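How a robot learns by being shown

You learned to tie your shoelaces by watching someone and then copying. Some robots learn in a similar way. A person shows them the task, and the robot keeps a record of every movement.

There are two ways to do this. In the first, the teacher takes hold of the robot's arm and guides it through the job by hand. Sensors in the joints measure each angle as the arm moves. In the second, the teacher sits at a set of controls and steers the arm from a distance. This is called remote control, or teleoperation.

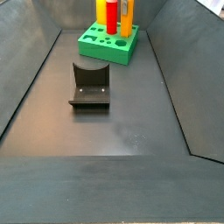
Putting shapes into holes is a good task for a beginner. A round peg fits whichever way it is turned. A peg with flat sides must be turned until it matches its hole – a small error and it will not go in.

At the Dromham workshop, Rogelio Salazar teaches by remote control. He repeats one task 80 times, moving the pieces a little between turns. A computer then looks for the pattern in all the recordings. If every turn were exactly the same, the robot would only learn one path through the air.

Words to know
Joint: a place where the arm bends or turns.
Sensor: a part that measures something.
Demonstration: one complete showing of a task, from start to finish.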